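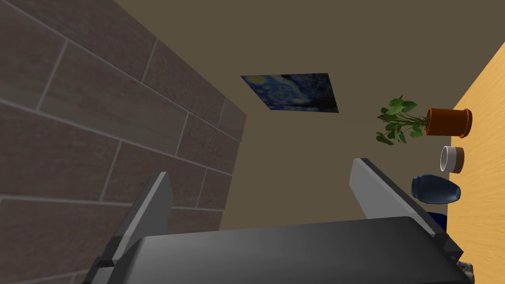

How long does it take to get a Cillden marble track running?
Plan on 40 minutes the first time. The box says "play in minutes," and I suppose 40 is a number of minutes.

Cillden is the Zadetti set where a marble rolls down snap-together track and trips little sound gates on the way. The gates talk to an app, and the app turns the whole run into a tune. I was ready to dislike it. I still have doubts about the app, but the track is good and the gates do more than the ads show. These are the steps I'd follow if I had to start over.

What you need
The Cillden base set (51 pieces, counting the marbles)
A screwdriver for the gate battery doors
AAA batteries, not included
A phone or tablet, and only for step 4

Step 1. Sort the track by the color of the clip
The manual sorts by shape. Ignore it. The curved pieces come in two heights that look identical until a marble jumps off one of them. Gray clips are low, orange clips are high. Put them in separate piles before you let a kid anywhere near them.

Step 2. Build the short run first
Use three towers, two straights and one low curve. Don't bother with the cover photo build. It needs pieces from the expansion box, and Zadetti says so in very small type on the bottom flap. Roll a marble down a few times with no gates attached. If it stalls on the curve, the last tower is too tall, whatever the diagram tells you. Swap it for a shorter one.

Step 3. Put batteries in the gates
Each gate takes two. The light should blink green once and go dark. If it stays red, take the batteries out, wait a bit, and try again. Zadetti calls this a "calibration moment." It looks a lot like a loose contact to me, and bending the spring out slightly fixed it on two of mine.

Step 4. Pair the gates, one at a time
Open the app, tap Add Gate, and hold the button on the gate until you hear a chirp. Pair them in the order the marble will hit them. You can reorder them later in theory. In practice the screen for that is tiny and drags the wrong gate about half the time.

The app will ask you to make an account. Tap the gray "Later" at the bottom, which is easy to miss. All the sounds in the base set work without one. It also wants 310 MB of "sound worlds" downloaded up front. You can skip those too and pick them up one by one.
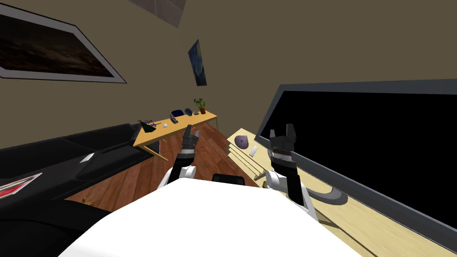
Two robot arms, grippers raised, with a light wooden table in the distance.

Step 5. Clip the gates to the track
Push until you feel the second click. The first click holds the gate on but leaves it crooked, and a crooked gate either misses the marble or fires twice. Leave at least one straight piece between gates or the notes pile up on each other.

Step 6. Change the tune by changing the track
This part won me over a little. Once the gates are paired you can put the phone away. The rhythm comes from the spacing, so a longer gap gives you a longer rest, and a steeper drop speeds up everything after it. Kids get this much faster from moving plastic around than from the in-app lessons – I'd skip the lessons.

Is the expansion box worth it?
Not yet. It adds a lift and a funnel. The funnel is fun, but the lift is loud enough to drown out the tune. Try the base set for a few weeks first.

What about cheaper track?
Noltham track fits the towers, a little loosely. The gates won't clip to it, so use it for the stretches in between. I bought a bag at Makowska and most of it has held up. Check the ends for rough plastic before using it, and sand down any ridge you can catch with a fingernail.

Last updated Feb 13, 2024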